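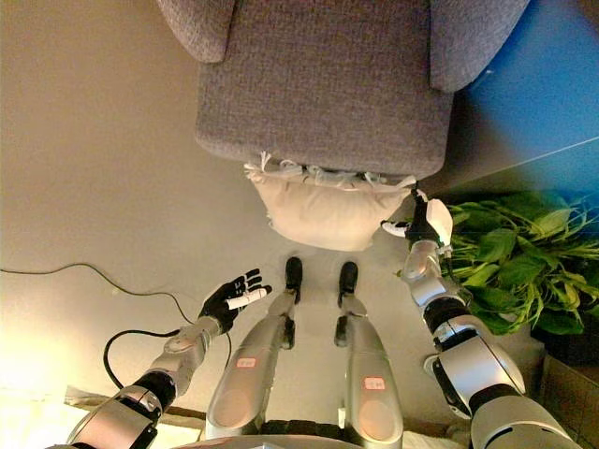 Teaching sessions at Laltport: common questions

How is the robot shown a task?
An operator wears the Gametti gloves and headset and does the motion while the robot follows. For single arm poses you can also move the arm by hand and save the position.

How many repeats does a task need?
We ask for 50 good runs. Pillow and chair tasks often take more – soft things never sit the same way twice.

What if I drop something?
Keep going if you can pick it up again. Recoveries are useful, so mark the run "recovered" and save it.

Can I stop partway through?
Yes. Press the left pedal and the arms hold still. After 3 minutes on hold the session closes and the run is lost.

Where do the runs go?
To the Hotis folder for your task. The household set has 1,588 runs as of April.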